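Looking after printed photos at home – a few tips from my place

Filed under: Around the house

I've had a lot of emails since my February post on cleaning out the hall cupboard, and most of you wanted to know what I did with the photos. So let's do photos! I'm no expert, but I did grow up in a house where the wedding album lived on top of the hot water system, and I've been making up for it ever since.

Sorting first

Don't buy a single album until you've sorted. I did it the other way round, came home with three lovely Jornum albums and found half my prints were too wide for the pockets (I still have one, with nothing in it but a school portrait and a receipt).

Wash your hands and dry them properly, then clear the biggest surface you've got. No cups of tea on it. Tip out one packet at a time and make three piles: keep, give away, and bin. Blurry ones of the back of somebody's head can go, and so can the fourth shot of the same cake. My mum's packets came to over 400 prints and I kept 105 of them.

If you need somewhere to put the piles between sessions, a basket or a shallow tray is fine for a day or two. For anything longer, get them into a lidded box.

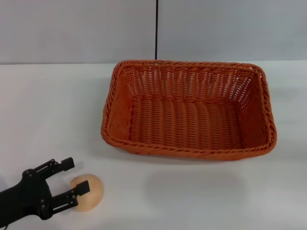

Orange-brown woven basket with a braided rim.

Prints that are stuck together

Please don't pull! If they're only lightly stuck, leave them under a heavy book in a cool room for a night and try again from one corner with a strip of plain dental floss, sliding it along very gently. If there's any picture coming off on the floss, stop there and take them to somebody who restores photos. Sunil Liyanage, who framed my grandparents' portrait, told me he'd much rather see a stuck pair than two half-peeled ones, and I've taken that to heart.

Those old sticky-page albums with the plastic sheet are a pain too. Photograph each page with your phone before you start, so at least you've got a copy if one tears.

Writing on the back

Soft pencil on the older paper ones, and a proper photo-safe pen on the shiny plasticky kind, where pencil won't take. Write near the edge, press lightly, and let the ink dry face down on clean paper before you stack them. Names and a place will do. "Us at the beach" is no good to your grandkids – which us, which beach?

Hanging the big ones

Keep framed portraits out of direct sun and away from the bathroom wall. I learned about sun from my own graduation photo, which hung opposite the west window until my gown went from black to a sort of sad brown.

Before you hammer anything, cut a piece of newspaper the same size as your frame and tape it up with painter's tape. Live with it until the evening, when the lamps are on. Colours shift such a lot between daylight and lamplight, and a grey that looks plain at lunch can look quite green by tea. 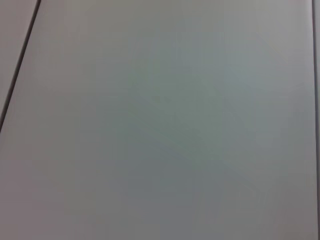 Pale grey with a faint blue-green tint.

For the glass, spray the cloth and never the frame. I use an Ilta microfibre cloth with a tiny bit of water and it does the job. Two hooks spaced apart will keep a wide frame straight much better than one in the middle (mine used to tilt every time a door slammed).

Where to keep the rest

A wardrobe shelf in the middle of the house is about as good as it gets. Sheds, garages and roof spaces are too hot in summer and too damp after rain. I've got mine in two Amaral archive boxes, stood on edge like index cards, with a bit of card between each decade.

Scan your favourites as well, and put the copies in two different places. I did 42 in one wet afternoon and called it quits when the scanner started groaning.

Next time I'll have a go at slides. There's a carousel in the linen cupboard and I haven't got a clue what's in it.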